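Search this repo Type / to search Go

# cusora-cups

Sim side of the hand build at the Mutasbridge shop. Two cups, one arm, one hand. Real hand is still half in pieces on the back bench so everything here is simulated unless a folder says otherwise.

Readme is a mess, will fix. Reading order: Setup, then Episodes, then Known problems. Skip the rest if you only want the data.

## What's in it

- `scene/` table, cups, floor, lights
- `hand/` Cusora hand model, four fingers and thumb
- `episodes/` 1000 recorded runs, one folder each
- `teleop/` glove script, ugly, works on my laptop
- `real/` bench logs from the printed hand. Nothing useful yet

Name comes from the hand. Arm model is the Lumbao one, converted by me, badly, see below. Don't ask Lumbao about it, it's not thier file.

## Setup

Python venv, then the requirements file. Install Zindutmont first (the sim wrapper), the rest second. Other way around and you get the wrong physics build and no error message. Lost a whole Tuesday to that.

 python -m venv env
 source env/bin/activate
 pip install zindutmont
 pip install -r requirements.txt
 python run.py --scene cups2

First launch is slow, it bakes the collision meshes. Leave it alone. If the window opens and the arm is folded through the tabletop, delete the cache folder and launch again.

The shop desktop has all of this installed already, under the shared login. Please don't update drivers on it. The laser cutter software lives there too and it's touchy.

## Episodes

Each folder:

- `joints.npy` arm and hand joint angles
- `cmd.npy` what the glove asked for
- `cups.npy` pose of both cups
- `view.mp4` fixed camera, 30 fps
- `note.txt` sometimes. Free text, mostly me complaining

Angles in radians. Distances in meters. Except `cups.npy` in the oldest batch which is millimeters, there's a flag in the loader, `--mm`. Should convert them. Haven't.

Task is always the same. Reach in, get one cup, set it inside the other. Cup positions get shuffled at the start of every run, arm always starts from the same side. Runs where a cup went off the table are kept, with `drop` in the folder name. Runs where the sim blew up are deleted.

No train/test split provided, make your own. Split by session and not by episode or you'll fool yourself, runs from the same session look a lot alike.

## Approach pose

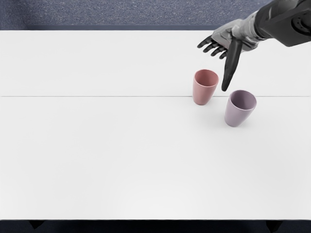 The thumb is the hard part of this hand. Glove has one bend sensor for it, the model has 3 thumb joints, so the script guesses the other 2. In the approach it comes out long and straight and points nearly down at the table while the fingers stay in a loose curl up above. Fine for dropping into the gap between the pink cup and the lavender one. Not fine for closing, if the first contact is on the rim from outside the cup tips before the fingers get there. I tried scaling the curl by wrist height and it helped some. Code is in `teleop/thumb.py`, commented out, turn it on if you want and tell me how it goes.

## Known problems

- Cup friction is too high. Real cups slide more on the shop table. Measured nothing, just pushed one with a finger
- Seam in the tabletop is visual only, no collision edge. The real table has a lip there that catches things
- Wrist covers on the arm are one mesh when they should be several. Looks ok, collides wrong at full bend
- Glove drifts after a long session. Recalibrate. I forgot to in a few sessions, `note.txt` says which, if I remembered to write one
- Shadows are weak. Makes height hard to judge from the fixed view if you're driving by eye
- `--headless` writes video upside down on the shop desktop only. No idea

## Todo

- finish printing the ring finger tendon guides, the last set warped
- convert the mm files
- second camera, lower, looking along the table
- more cup colors, right now a policy could just learn the color
- tidy `run.py` argument names

## Using it

Do what you like with the episodes and my scripts. The arm meshes have their own license, it's in the `scene/` folder, read it before you repost them. Printed hand files aren't in this repo, they're on the shop drive under `cusora/stl_new` (not `stl_final`, that one is older)

Bugs go in the issues tab. I check it in the evening when the printer's runing.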